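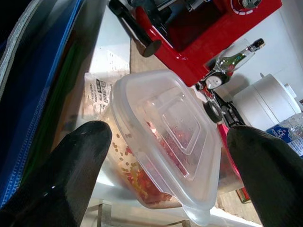
Ploto Two-Finger Gripper Kit
For school and college robotics clubs
Page updated 4 Jun 2023

I'm Margit Simon, and I run the after-school robotics club at Orkevbridge. The Ploto is the gripper my students designed, broke, redesigned and finally got good enough that other clubs started asking to buy it. So now there's a page, and a parts shelf, and a label printer I am still learning to love.

It's a two-finger gripper for small arms, with a wrist mount for a camera so your students can see what the fingers see. The fingers are black, rounded at the tips, and fat compared with most hobby grippers. Our first fingers were skinny and flat and looked very professional, and they were great at blocks and hopeless at everything else. If your team is doing anything with household objects – food containers, bags, bottles, the usual clutter – you want a rounder finger.

What we use it for

Our project this year is called Clellach. The idea is simple to say: the arm picks up an ordinary container from a messy table and sets it down somewhere else, without help. We work with clear plastic food tubs full of little red and yellow pellets. I like a tub like that for teaching (and I will go on about this to anyone!) since the contents slide into one corner when you tilt it, and the weight goes with them. A student who has only ever lifted foam cubes gets a real surprise. The lid is frosted and catches the light, so the vision people get their own headache too.

We never clear the table first. Printed sheets, zipper bags, a water bottle, whatever has landed there stays there. Decha Duangkaew, who drives most of our practice runs, made that a rule in September and the rest of the group grumbled for weeks. The grips got a lot better after that, so the rule stands.

What's in the box

Two rounded fingers, black, fitted
Gripper body with servo
Wrist bracket for a small camera (camera not included)
Adapter plate for the Kaushik bench arm
Spare screws, more than you think you'll need
Cable, 19 inches
Build booklet, 17 pages

The booklet was written by Efa Bellis when she was a junior, and I've left her jokes in. She also drew the wiring diagram, which I'd put up against any I have seen. New students get through the build in two meetings if they already know which end of a screwdriver is which. Brand-new groups should plan on longer and have someone nearby who has done it before.

Will it fit our arm?

If you have the Kaushik arm, yes, straight on. For anything else you'll need your own adapter plate, and I can send you the drawing of ours to start from. Jirayu Noiphan has made plates for a couple of other arms and is happy to compare notes, just write to me and I'll pass it along. Please check the screw holes on your arm before you order. I have had several kits come back from people who didn't, and the postage is sad for everyone.

Holding things well

A few habits we've picked up with tubs and boxes.

Come in low and take the container by its sides, with the tips overlapping the wall a little. Don't grab by the lid tab. The tab looks like a handle and every new student goes for it.

Go easy on the squeeze. Plastic side walls bend in, the lid pops, and then your meeting is over and everyone is sweeping. Start at setting 2 on the grip control and go up one at a time.

Let the thing tilt. My students used to fight to keep the tub level, and the arm would spend ages making tiny corrections. Some tilt is fine as long as the grip stays put.

Wipe the fingers down now and then. Smudgy containers make smudgy fingers, and the grip goes off so slowly you don't notice it.

About the camera mount

The bracket puts a small camera right above the fingers, so both tips show at the bottom of the picture. Some teams crop them out. We keep them in, and our students use them as a ruler of sorts: is the tub centered between the tips, is one finger closer than the other. Sólveig Mikkelsen teaches a whole evening on reading that view and it's the one session where I can hear the fans running. If your club records its runs for training, leave the bracket alone once it's tight. We bumped ours halfway through a batch and had to start again – five evenings of work, and I was not cheerful.

What it won't do

It isn't strong. A full water bottle is okay if you take it around the middle, a heavy glass jar is a no. Thin sheets of paper are miserable, though one of the freshmen has a trick with the table edge that works more than I'd expect. It's also not sealed, so keep it away from sinks and anything that splashes. And the servo does get noisy with age. Ours whines like a kettle and has done so all year with no harm that I can find.

Spares and ordering

Fingers are sold in pairs and they are the part you will replace. We're on our third pair on the busiest arm. Brackets and adapter plates are sold singly. I pack orders myself after club, so give me a few days, and a bit longer during exams when my helpers vanish.

To order, send me a note through the contact form with your club's name, which arm you have, and whether you want the booklet printed or as a file. Schools can pay on invoice. If you're entering a competition and have a deadline, put it in the first line so I see it!

Spare finger sets in stock. Adapter plates back in soon.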